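Workshop members' humanoid passes 3000 hours of build time

A humanoid put together by members of the Drustden shared workshop has now taken 3000 hours of work, according to the group's April newsletter. The robot, known as Drarkar, has white and silver body shells over black joints, and its cables come down from overhead.

Ilze Grigaitė, who leads the build, said the past 24 weeks had gone mostly into the arms and the software behind them. The members are now trying the robot on everyday jobs at desks and tables. 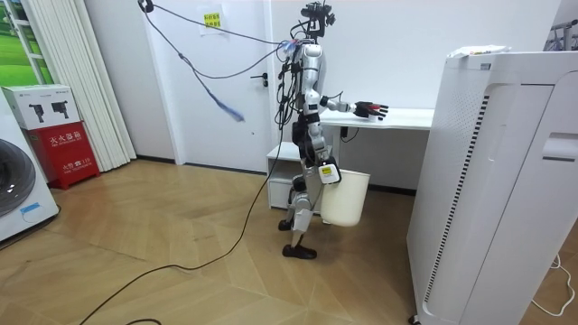
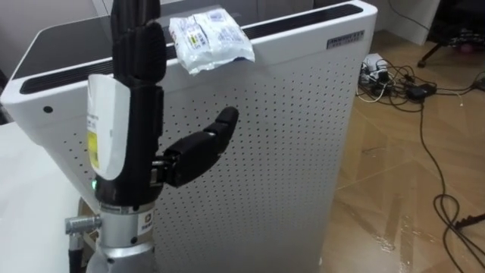
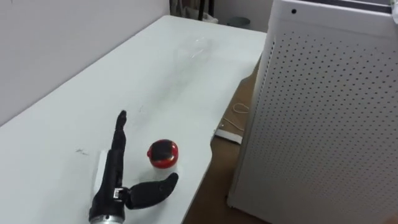
Drarkar at the Drustden workshop, with a bucket at its side in the first picture and one of its black hands up close in the other two.

Gediminas Žukauskas wrote most of the walking code. He said balance changes whenever the robot carries a load on one side, and that the group keeps the loads light — a full bucket is a long way off.

The workshop has 72 members, and 28 of them have signed up for a build night. Baiba Butkienė is taking names for the next one, which starts at 6:30 p.m. Newcomers are welcome and tools are provided.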